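Learning to write with a pen again

In September I decided that I would write one letter by hand every week. My handwriting was never beautiful, but at school in Hirkar we had to fill 4 pages every evening, and my hand was at least quick. After so many years of typing it has become slow and it hurts after half a page.
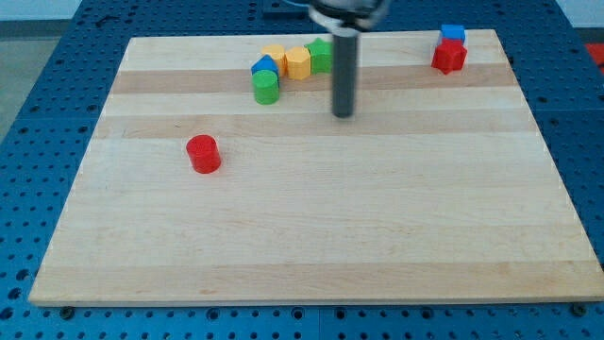 The first letter went to my old neighbour Anitha Palaniappan, who moved to Nakcombe two winters ago. I wanted to tell her about the new bakery and my mother's knee. It took me the whole evening, and I made so many mistakes that I copied it again from the beginning. When you type, you can change your mind in the middle of a sentence. With a pen you must know where you are going before you start, and in English this is still hard for me.

Anitha telephoned when it arrived. She could not read the word "cardamom" and had guessed that my mother was eating cardboard. We laughed a lot about this – my mother did not.

I bought a writing pad with 20 sheets because I did not trust myself with more. It is finished now. Harish Bangera told me to try a fountain pen, so I borrowed his for a few days. It is a lovely thing, but I press too hard and the ink comes through to the other side. I went back to my cheap blue ballpoint.

Of the people I wrote to, only Ksawery Szulc has answered by post. His letter is six pages long and mostly about plums. He wants to know how much sugar my aunt puts in her chutney, and I have to ask her, because she has never written it down and says "until it looks right".

I still have no good address for Senthil. If anybody has it, please write to me – an email is fine.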